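About Dratovell

Dratovell writes control and perception software for two-arm manipulation cells. We do not build arms. Customers bring their own hardware, or buy it through an integrator, and we supply the software between the cameras and the joint controllers.

The company started as a tooling group inside Solberg and became independent with one product, a trajectory logger. The logger is still in the release and is still the part support gets the most mail about.

What we make

Zeleria is the motion planner. It treats both arms as one system and checks the shared volume between the grippers on every cycle. The default cycle is 24 ms. Most of the planner work in the last two releases went into close approaches, where the fingertips of both arms are near each other and a conservative margin would stop the task.
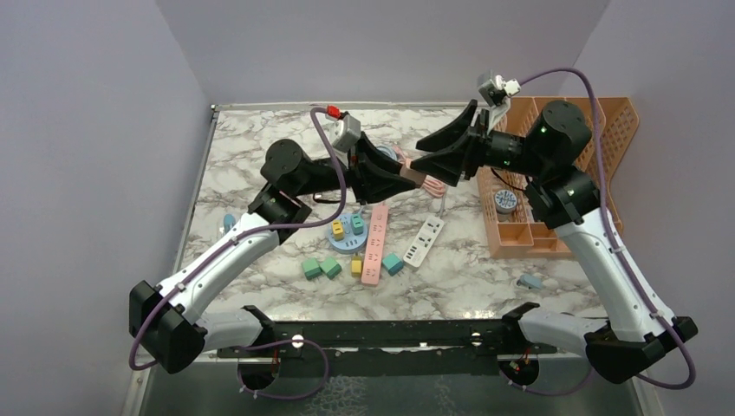 Two-arm cell with power strips and small blocks on the table. The left gripper is closed on a pink charger block.

Flurum is the perception stack. It takes a fixed view and the wrist views, aligns their timestamps, and publishes object poses to the planner. Power strips and plugs are a standard test set for us. The parts are small, the cables change shape, and socket slots give little contrast at a distance. A pose that is good enough for picking is often too coarse for insertion, so Flurum runs a second estimate from the wrist view once the gripper is close. With a charger seated in a strip, the estimate has to separate the charger body from a housing of similar color.

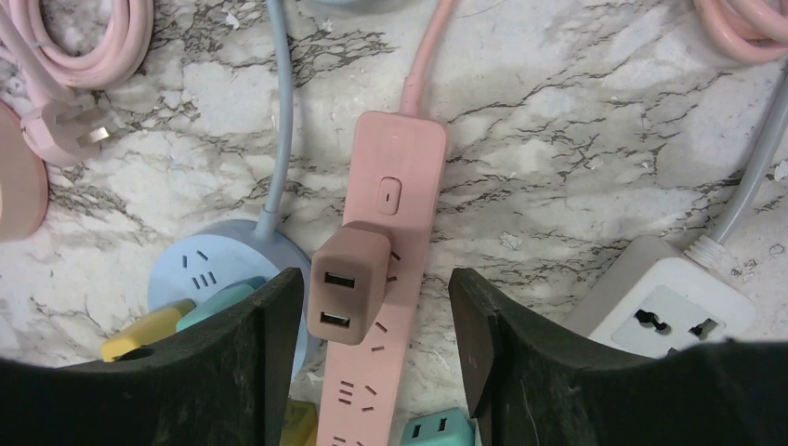
How we test

Each release candidate is replayed against 3,953 recorded episodes before it runs on hardware. A candidate that changes a planned path by more than the set tolerance is flagged and reviewed by hand. Hardware runs follow, 40 per task, with the object layout changed between runs. Failed runs stay in the log set.

Release notes list known faults by module. Interfaces are versioned separately from the planner, and a deprecated call is kept for two releases.

Working with us

Evaluation licenses include the logger, the replay tool and one cell configuration. Please send your arm model, camera layout and controller rate with the first message.

Contact | Careers | Licensing
© Dratovell. All rights reserved.
75 shares
Back to top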